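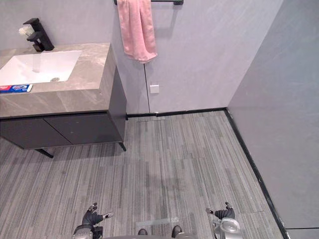
HOUSING AND DESIGN

Small Rooms, Long Leases

The Stakmont district has 4000 rental apartments, and most were built with bathrooms that a tall adult can cross in two steps. A renewal program approved in September will refit 1000 of them over the next 18 months, beginning with the Mollia and Geum buildings.

The program leaves walls and main pipes where they are. Money goes instead to shutoff valves, exhaust fans, lighting and storage, the items tenants complained about most in surveys held by the district housing office. Stone-patterned counters and dark cabinets, once limited to units for sale, are now permitted under the rental standard.

"A tenant who stays for 30 years deserves a room that can be repaired without moving out," said Châu Khổng, who directs the program. "We wrote the rules around that tenant."

Under those rules, water may be turned off only between 9 a.m. and 4 p.m., and notice must be posted on each landing in advance. Rents will not rise during the work. Whether they may rise afterward is still under review, and tenant groups in neighboring Trarnberg, where a similar plan is being drafted, have asked to see the decision before their own vote.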